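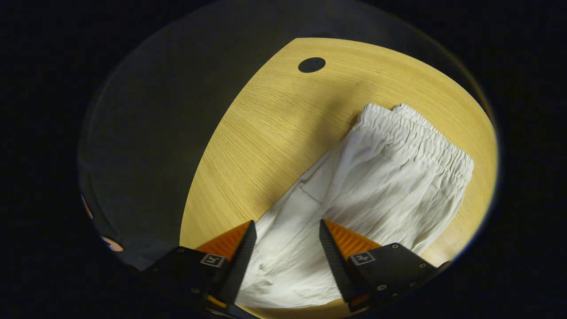
White trousers on the table.

Irnaton Music Society
Minutes of the July meeting

The meeting opened at 7.30pm. The minutes of the last meeting were agreed with one correction: the Macapagal song cycle has 5 parts, not four.

1. Limited edition
The double album by Trunus will be pressed in a single run of 800 copies. Members who ordered in advance have taken 569 of these. The rest go on general sale in September. It was agreed not to hold any back for the autumn record fair.

The sleeve notes are with the printer. The lyrics will be given in full on the inner sleeves - the translations will go on the website only, as there is no room for both.

2. Listening evening
The first side was played from the test pressing. Members noted a click near the end of track 2, heard on both turntables. The secretary will report it to the pressing plant and ask for a second test before the run goes ahead.

There was some discussion of the running order. A proposal to move the long instrumental to the end of side four was put to the vote and lost. The order stays as the band sent it.

3. Hevimau concert
The hall is booked and the deposit paid. Doors will open at 7pm. The band has asked for a longer soundcheck, so helpers are needed from 3pm. Tickets will be the same price as last year, with the usual reduction for members.

4. Any other business
The lending shelf is short of several discs. Please return anything overdue.

The piano will be tuned before the next meeting.

The meeting closed at 9.10pm. Next meeting in September, same room.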